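The Cult of the Steel Tray

Somewhere in the past few years the plain metal tray became an answer to everything. Drips, crumbs, damp parcels: put it on steel, we're told, and the counter will thank you. The Skurnari kitchen line now has 12 sizes of them, the largest priced at over 400 dollars. I have my doubts.

Marit Eklund, who ran the cold kitchen at Alvarado until March, swears by the ridged kind. The ridges, she says, let air get under whatever you set down. Maybe so. I've watched plenty of cooks lay a big wrapped bundle across one and leave half the weight on the rim.
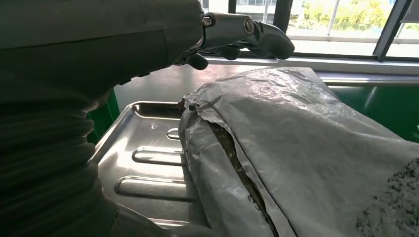 A ridged steel tray and a bundle in crinkled silvery wrapping, open along one long slit.

Wrapping is the part I'd worry about first. Crinkly sheeting looks tidy for one afternoon, then it splits on the diagonal and you spend your time tucking in loose ends. A tray can't fix that. Neither can a tray with better ridges, whatever the Skurnari brochure claims – and it claims a lot.

Would I own one? I do, a cheap one with four ridges. It holds my mail.

Comments

Siv Tangen: Mine has been in daily use for 6 years. Buy better wrap.

Ubaldo Bassi: 400 dollars for a tray??

Valentin Hamel: The ridges are murder to dry properly. She should have mentioned that.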